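3.2 Shared trays and the sorting of small jewelry

The second group of households in the study kept their everyday jewelry together in one open tray. We were interested in how people bring order to pieces that have no fixed place, and in which pieces they treat as belonging together.

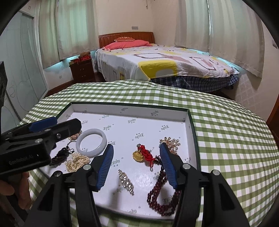
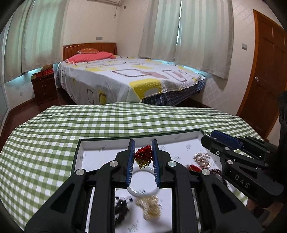

Figure 6. Jewelry in a tray with a white printed lining and a dark green rim, on a table with a green and white gingham cloth.

Chains and long strands of beads caused most of the trouble. They catch on clasps and on each other, and people tended to lift a whole tangle out and set it aside before sorting the rest. Rigid pieces such as bangles were handled early and used as markers – once a bangle had been put in a corner, other things were arranged in relation to it.

Across the 29 households we logged 444 separate placements. Pieces were grouped by type more often than by color or by material. Color mattered mainly for red items, which several participants kept together and linked to weddings and the New Year. Gifts were the main exception to grouping by type. Participants often kept a gift next to other things from the same person, even when the pieces had nothing else in common.

Bedrooms were the usual place for sorting, as Chu found in her earlier interviews. Only 2 households did it in the kitchen. Trays with compartments, which we discuss in Section 3.3, were used quite differently – the divisions were followed at first and then ignored once the larger pieces no longer fit.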